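Start | Programme | Berichte | Förderpartner | Kontakt

Zwischenbericht an die Förderstelle: Werkstattreihe Draslow

Stand April. Von den 2000 Euro aus der ersten Rate sind 600 noch nicht ausgegeben. Das klingt sparsam, liegt aber am Kurs in Kikby, der zweimal verschoben wurde. Ob er vor dem Sommer zustande kommt, bezweifeln wir.

Angemeldet hatten sich für alle Kurse 123 Personen. Die Zahl steht im Antrag von Flatley als Erfolgskriterium, und wir halten sie weiterhin für ungeeignet. Eine Anmeldung kostet nichts und sagt wenig über die Teilnahme. Den Abendkurs Falten und Binden haben 14 Leute bis zum Schluss besucht.

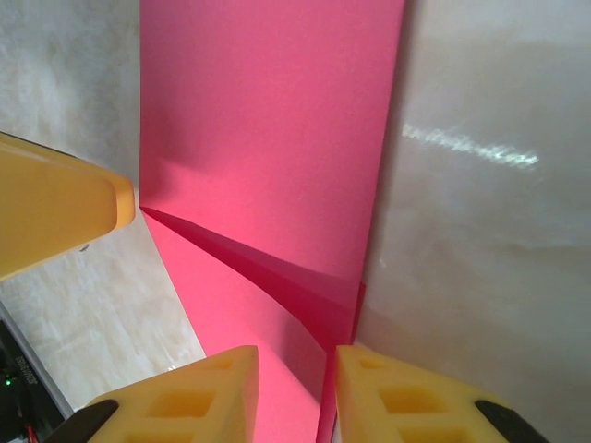
Bogen in Pink mit schrägem Falz

Die Rückmeldebögen sind freundlich und kaum verwertbar. Fast überall ist »sehr gut« angekreuzt, auch beim Buchbinden, über das sich mehrere Gruppen mündlich beschwert hatten. Lawal schlägt eine Onlinebefragung vor. Wir rechnen mit noch weniger Rücklauf.
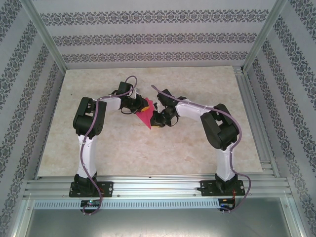 Arbeitsfläche mit hell marmorierter Platte

Für die zweite Rate beantragen wir eine Umwidmung: weniger Werbung, mehr Raummiete. Die Plakate haben nach unserer Kenntnis keine Anmeldung gebracht.

Weitere Berichte
Raumsuche in Kikby
Materialkosten im Vergleich
Abrechnung Flatley, Teil 1

Kontakt | Impressum | © Werkstattreihe Draslow | Nach oben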